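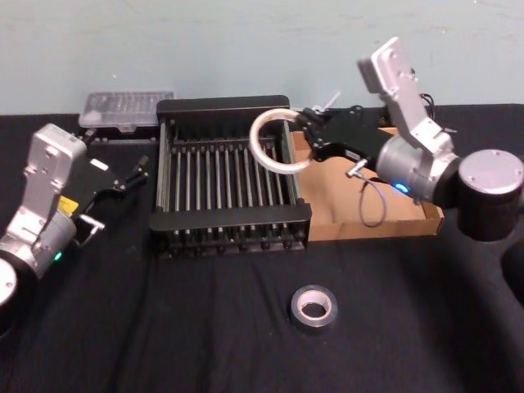
Figure 3. The two-arm Onport cell, with the right gripper holding a white ring near the rack and a roll of tape lying on the cloth.

4.2 Placing round objects

We were rather fond of this task from the start, partly for its plain look - a rack, a shallow cardboard tray and a few round things on black cloth (Figure 3) - and partly for how much trouble it gave our earlier policy. A thin ring offers the fingers very little to hold, and a small tilt at the grasp grows into a large one by the time the ring reaches the rods. We therefore trained the Humadness policy on 1380 demonstrations recorded in September, and kept a further 525 aside for testing. Each arm has its own action head, as in the Goditz baseline, but the two share a single view of the table. Training ran for some 3000 steps, and we then gave every object 20 trials, moving its starting place by hand between them.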